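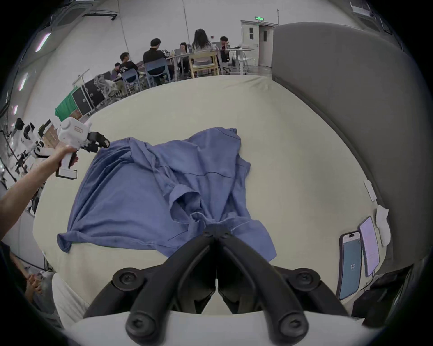

Roald Forsberg read the first draft of this report and asked why a project called "Comparing Two Hand-Held Grippers" spent its opening four pages on shirts. He had a point, and the four pages are now one paragraph. They were good pages, though, and I would like that noted.

The paragraph: a shirt is a nasty test object. It has thick bits (collar, placket) and thin bits (everything else), and it never lies the same way twice. Any gripper can pick up a block. We wanted to know which of our two sets of fingertips, Ulov or Pullura, could pinch a single layer of cotton and keep hold of it while a second gripper pulled on the other side.

Ulov tips are hard and narrow. Pullura tips are softer and wider, and cost more, a fact I was reminded of every time I put one down too firmly.

What we did

Both sets fit the same hand-held body, so the person, the camera and the recording software (Quan, version whatever was on the laptop) stayed the same. Each trial started with the shirt dropped on the cloth from elbow height. The operator had to take hold below the collar with one gripper, find a corner with the other, and lift until the shirt was clear of the table. A slip, a double layer or bad language picked up by the microphone counted as a failed trial. The third rule was dropped after the first morning for lack of surviving data.

We recorded 1022 trials between us and kept 906. Most of the rest went when Quan lost track of one gripper and decided it was under the floor. Of those we kept, 685 ended with the shirt in the air and one layer in each gripper.

Where the failures came from

Ulov was better at the start of the pinch. The narrow tips get under a fold that the Pullura tips merely squash. Once the pull came on, the order was reversed: Ulov let go at the hem again and again, while Pullura hung on as if it had paid for the shirt.

The collar defeated both. Coming at it from the side worked better than coming straight down, but from the side the operator's own wrist got in the way, and I have no graph for wrists.

Tiredness matters more than I had allowed for. Holding a gripper in each hand at chest height is fine for 14 trials and a small punishment after that. My worst block of results is the one just before lunch, with both kinds of tip.

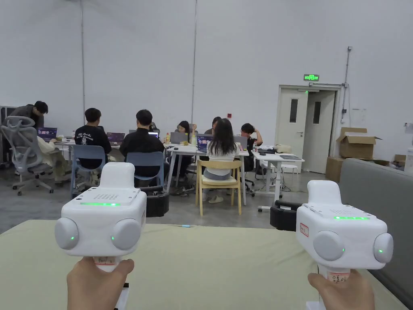 What I would change

I would swap the tips every block, in a random order. We did all the Ulov trials first, so by the time Pullura got its turn I had become quite good at shirts, and some of its lead is probably mine. Roald spotted this in April, when the last trial was already on the disk.

I would also use more than one shirt. Ours went soft with handling, and by the end it folded itself out of something like sympathy.

The Sellasthorpe group has offered to lend us its towels for the next round. Towels have no collar. I have said yes.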